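Home Stories Ask Us Try It Grown-Ups

We use cookies to remember which stories you have read. OK Change settings

How Brosska Gets Her Practice Room Ready

By Seren Owen
28 May 2025

I look after a robot named Brosska, and I have never once had to dust her. She lives inside a computer! She has a body, two arms and a room to stand in, and all of it is drawn by a program called a simulator. You could think of it as a video game where the rules about pushing, falling and bumping are copied from real life as closely as we can manage.

A kid from Skitanstead wrote to ask me what I do all day if my robot can't get rusty. Good question. The answer is a lot of fiddling, so let me tell you about the fiddling.

First I set up the room. Ours has dark blue walls and a wooden dresser with long silver handles. Then I set up Brosska herself. She has a big white body and two arms, and the arms don't have matching hands (people always ask me about that). One is a hand with lots of bendy fingers. The other is a gripper with two straight fingers that open and close, a bit like the tongs you'd use to pick up a hot corn cob.

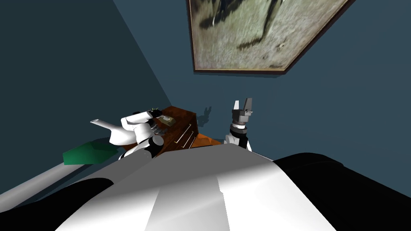 Every one of those fingers needs its own settings. How far can it bend? How hard can it squeeze? How fast can it go before it gets wobbly? I type the numbers in, press the green button, and watch. If I get one wrong, strange things happen. Last October I put an extra zero on a squeeze number, so 80 became 800, and a little pretend box shot out of her hand and straight through the ceiling. It is probably still going. My friend Said Slaoui laughed so much that he had to go and stand in the hallway.

So now I have a checklist, and it has 29 things on it. I won't give you all of them (you have homework), but I'll tell you my favorites.

The first is the wiggle check. I move one joint at a time, starting at the shoulder and working down to the fingertips. If I ask for the wrist and the elbow moves, I've mixed up two names in the list, and I have to go find them. It takes nearly 20 minutes, even when everything is fine, and I eat a banana while I do it.

Next is the open-and-shut check for the gripper. The two fingers have to move the same amount, so they meet in the middle. If one is lazy, whatever Brosska picks up gets shoved over to the side. I open them wide, close them, open them wide again, and do that 60 times. Said wrote me a little program that does the counting, thank goodness, as I used to lose my place somewhere in the thirties. 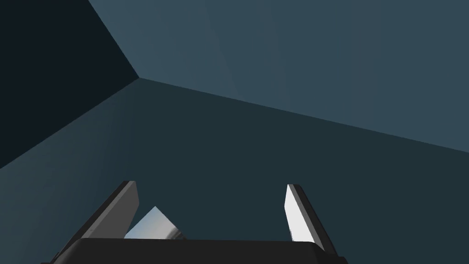
Then comes the one I find hardest, which is the "where am I?" check. Brosska has to know where her hands are compared with the walls and the furniture. You do this without thinking. Shut your eyes and touch your nose. Easy, right? You always know where your hand is, but a robot has to work it out with math, adding up the bend in every joint from the shoulder down. If the shoulder number is off by a tiny bit, the fingertips can be off by a lot, since they are so far away at the end of the arm. Try it with a long broom. Turn your wrist just a little and see how far the other end swings! (Move the lamp first.)

For this check I send the gripper to different spots in the room and compare where it went with where I told it to go. I like having something on the wall to look at while I do it. A plain blue wall gets confusing fast, and with a picture hanging there I can tell which way I'm facing, even when everything looks tipped over.
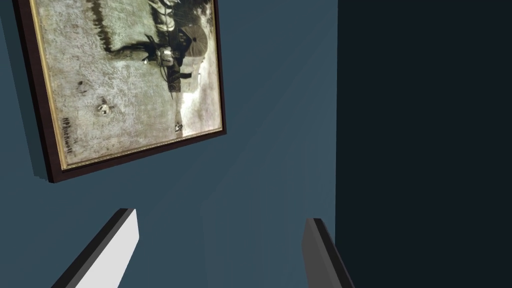
The open gripper near the wall, with the framed picture tilted above it. The signature reads "HPRockwell."

When something fails a check, I fix one thing and only one thing, and then I go back and run that check again. I used to fix three things at once because I was in a hurry, and then I couldn't tell which fix had done the job. My old teacher, Mrs. Uchida, would have had words with me about that.

After the last check I save everything with a new name, so that if I make a mess tomorrow I can go back to today. I save it twice. Then I write down what I changed in a paper notebook with a whale on the cover, and I go home.

If you'd like to try being a robot fixer, get a friend to be the robot. Write out the steps for picking up a spoon, one joint at a time, and have your friend do exactly what you wrote and nothing else. My first try ended with Said holding his own ear. Send us your best list and we'll put some of them on the Bitstead wall next month!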